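Stocking a small shop shelf: speaker notes
Pramora retail skills day, 1/17/24

Slot is 34 minutes including questions. Handout goes round at the start. Water is on the side table.

1. Opening

Say good morning, check the back row can hear. Ask who has worked in a shop with fewer than 4 bays. Usually most hands go up.

Explain where I am coming from. I looked after shelf layout at the Kuronham shops for a long time, all of them small, most with one person on the till and the same person filling the shelves. The talk is for people in that position. Anyone from a large store will find parts of it too basic and should say so in the questions.

2. What we put on the shelf

Keep this short. Drinks, boxed cakes and biscuits, crisps in tubes. These are the lines that sell by the door and the ones that get left in the worst state by the end of the afternoon.

Mention the Kuronham trial. We ran it in February with 53 lines on a single unit and it was too many. Staff spent their time finding gaps for things. Cutting the range made the job quicker, and sales of what was left held up.

Someone will ask about chilled. Chilled is a separate talk.

3. Before anything goes up

Clear a table and put it within reach of the unit. Metal is best, it wipes down quickly. Goods go from the box to the table and from the table to the shelf. Do not fill from the floor. I have seen people kneeling next to an open box for an hour, and their knees pay for it.

Check dates at the table. Older stock comes forward, new stock goes behind. Everyone in the room will know this and most will admit to skipping it on a busy day.

Wipe the shelf and the front strip. The strip is white on the units I use, so dirt shows.

4. Pictures

Leave these up while people look. Let them talk to each other for a minute before carrying on.

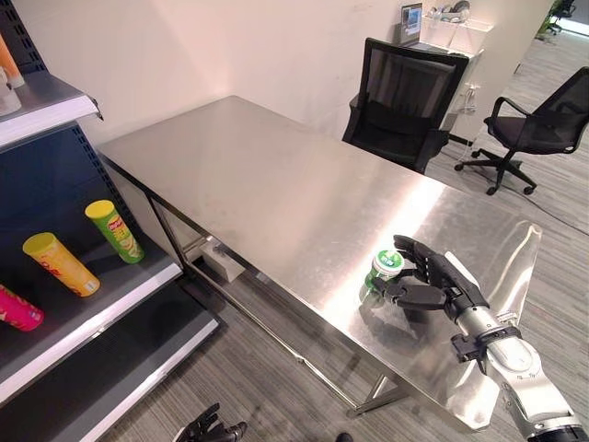
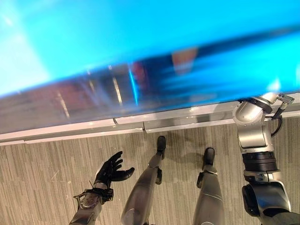
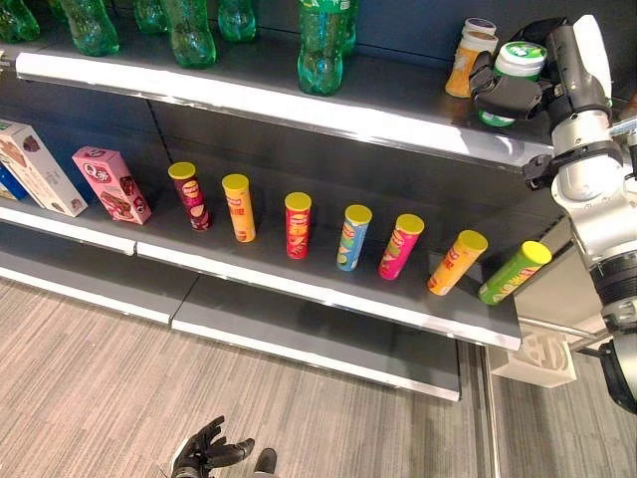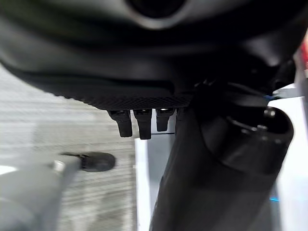
5. Tubes and tall things

Crisp tubes are the main nuisance. They roll, they lean, and once one has gone over the next one follows. Go back to the third picture: the orange tube is leaning towards the shelf edge and the lime green one at the end is tilted. The first picture has a yellow one on its side. Ask the room how they would fix it. Answers I have had before:

Stand them in a tight row against the back panel.
Use a divider at each end. Odurier sell a clip-in one, and a folded piece of stiff card does nearly as well.
Put boxes at both ends of the row so the tubes have something to rest against.

I use the boxes. The third picture has boxes at the left end only, so use it to ask what should go at the right.

Bottles: keep them together and labels facing out. In the third picture the green bottles share the top shelf with two tubs. I would leave a hand's width between bottles and tubs so that reaching for one does not knock the other. Some people prefer bottles at the bottom for the weight. Both are fine if the unit is fixed to the wall. If it is not, heavy things go low.

6. Colour

Two ways to do it. Group by flavour, which usually means grouping by colour, or alternate the colours so that each tube stands out from its neighbour. The Tello branch alternates and Kuronham groups. Customers found things faster at Kuronham, but the Tello manager likes how hers looks and I have stopped arguing.

Do not spend more than two minutes here. It always runs over.

7. Practical

Hand out the empty tubes and boxes. Pairs, one unit per pair. Each pair gets 90 seconds to put a shelf right, then swaps with the pair next to them. Call time loudly.

Watch for:
Tubes pushed back so far that a customer could not reach them.
Boxes turned side on to save space, hiding the name.
Anything sticking out over the front strip.

If a pair finishes early, ask them to take one item off the front and see whether the rest stays up.

8. Questions

Likely ones: how often to tidy (twice a shift, more in school holidays), who pays for dividers (the shop), whether to keep spare stock on top of the unit (no).

Collect the tubes before people leave. We were two short last time. Spare handouts go in the blue folder, and the feedback forms go to the front desk.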